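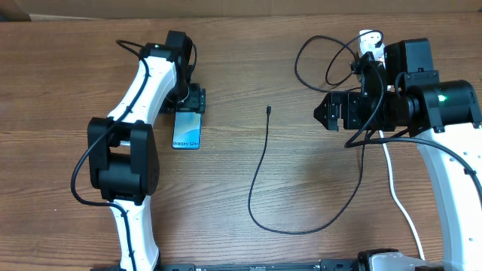 A phone and a charging cable. Ganau bus riders may soon pay to top up on the road.

Search news, sports, weather Go

Paid charging coming to Ganau buses, whether riders want it or not

Riders on the Ganau city bus lines will be able to charge their phones on board starting in June, under a deal the transit office signed with Flolutum this week. The outlets will cost $2 an hour. The transit office calls it a service riders have been asking for. It could not say how many riders asked, or when.

The plan puts charging points on 46 buses, beginning with the Annamalai line and the express to the airport. Riders will pay through an app called Tinik, which they have to download first. That means a rider with a dead phone will need a working phone to charge it. Asked about this, the transit office said a card reader is "under review."

The average trip on the Annamalai line takes 13 minutes. The smallest block of charging time for sale is one hour, and unused time does not carry over to the next ride. A rider who makes the trip to work and back would pay $4 a day for less than half an hour at the plug.

Flolutum will cover the cost of putting the outlets in and will keep most of the money. The city's share was blacked out in the copy of the contract released to this paper. The company says it runs the same system on some 142 buses in other cities. It gave no names of those cities and no figures on how often the outlets are used.
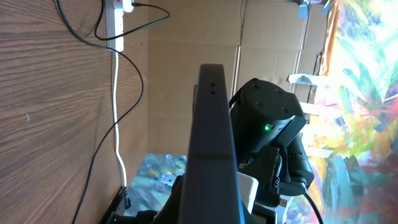 A green light on black plastic. Small indicator lights are now common on all kinds of powered gear.

The transit office says the new service will not affect fares. It said the same thing about the seat covers, shortly before fares went up.

Left out of the announcement was any word on the complaints riders do bring up at public meetings, mainly late buses and the lack of shelters on the east side. The office says those are being handled separately. No date has been set for either one.

The contract runs for three years and renews on its own unless the city gives notice in writing. Riders can send comments to the transit office by mail or drop them off at the downtown ticket window. There is no comment form in the app.

Contact us | Copyright, all rights reserved | Back to top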